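Folding round glasses without bending the arms: how do you lot do it?

Forum: Specs, Cases and Small Repairs
Started by tealeafmarisa, Friday, November 4, 2022

Right, I've gone a bit mad for this subject over the past fortnight and I need people to talk to! Black frames, round lenses, thin arms, pale blue table.

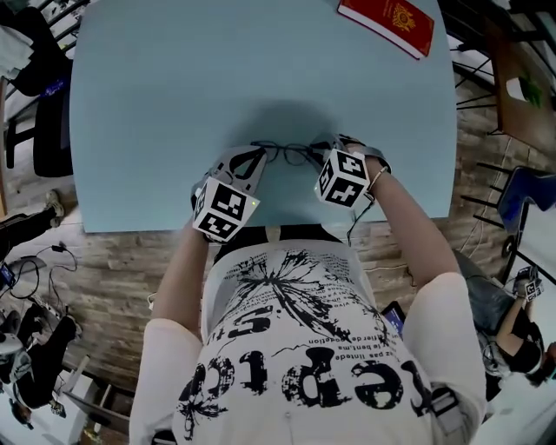

Kvido Šimek: Lenses up, always. I don't care how quick you're being. Put them down with the arms under them or the arms folded behind, but the glass never touches the table.

tealeafmarisa wrote:
Agreed on lenses up, Kvido! What I'm really after is the folding. I've got three pairs with thin arms and they all go the same way in the end, one arm sits a touch higher than the other and then they rock on the table like a café chair. My optician bends them back for nothing (lovely man, very patient) but I'd like to stop doing whatever I'm doing.

My current way: both hands, one on each hinge end, left arm in first, then right. Into the case, lid down. It feels so tidy when it goes well.

hingeandbracket wrote:
Left first is right for most frames. Have a look at which hinge sits lower. On some pairs the arms are made to cross in one order only, and if you do it the other way the top one gets pushed out every single time. Do that twice a day and it'll show by the end of the month.

tealeafmarisa wrote:
Oh that's brilliant, I've just been round all three with a ruler. Two are left first and the old Planex pair is right first! I've been folding those wrong since March.

Owd_Bert wrote:
I fold mine one-handed against my chest and have done for years. Never had a bent arm. I think you're all fussing.

hingeandbracket wrote:
What are they made of, Bert?

Owd_Bert wrote:
Thick plastic. Could drive a van over them.

hingeandbracket wrote:
Well, there you are. Try it with thin arms and see how you get on.

Kvido Šimek wrote:
One-handed taking off is worse than one-handed folding. It drags one arm wide over the ear and the hinge screw works loose. Two hands off the face, straight forwards, then fold. I'd change that before worrying about left or right.

tealeafmarisa wrote:
Guilty. I whip them off with my right hand when I'm reading and put them on top of the book. Will mend my ways!

pocketful wrote:
Can I ask about cases while we're here? I bought the Sterkdale hard one and it's a snug fit for round lenses, the lid presses on the rims a bit. Does that matter?

Kvido Šimek wrote:
It matters. If you can feel the lid pushing, the nose pads are taking it. Get a deeper case.

Owd_Bert wrote:
Or a sock.

pocketful wrote:
I have used a sock, Bert. It's how I ended up buying a case.

tealeafmarisa wrote:
I love my Grultus one, it's deep and has a soft lining, and you can drop the cloth in on top without it squashing anything. It's ugly as a boot though. Length matters too, mine takes arms up to 150 mm which covers nearly everybody.

nightbus_jo wrote:
Going to disagree with the whole thread a bit. I don't fold mine at all at home. Open, arms down, lenses facing the wall, on a shelf at eye height. Hinges last ages if you leave them be. I only fold to go out.

hingeandbracket wrote:
Don't agree, sorry Jo. A hinge is made to be used. Open glasses on a shelf get knocked by sleeves, cats, post, everything. I mended almost 90 pairs last year for friends and neighbours and the worst ones had been left open somewhere and sat on or swept off.

nightbus_jo wrote:
No cat, no post on that shelf. Still going strong.

hingeandbracket wrote:
Fair enough, you've got a better shelf than most people!

Kvido Šimek wrote:
I'm with Jo for bedside. In the dark you want to pick them up and put them on, and fumbling two arms open half asleep is how mine got twisted. Folded by day, open by night.

tealeafmarisa wrote:
Hadn't thought of night time at all. I might put a little tray out. Does anybody use a drop of oil on the hinges or is that asking for trouble?

hingeandbracket wrote:
Tiny drop on the end of a pin, then wipe. Too much and it creeps on to the lenses and you'll be rubbing at it all week. If the arm's floppy it wants a turn of the screw first, oil won't help that.

pocketful wrote:
Ojeda do a little screwdriver on a key ring, it fits all of mine.

Owd_Bert wrote:
Checked mine after reading this. They rock.

tealeafmarisa wrote:
BERT! Which arm?

Owd_Bert wrote:
Left. I'm saying nothing more.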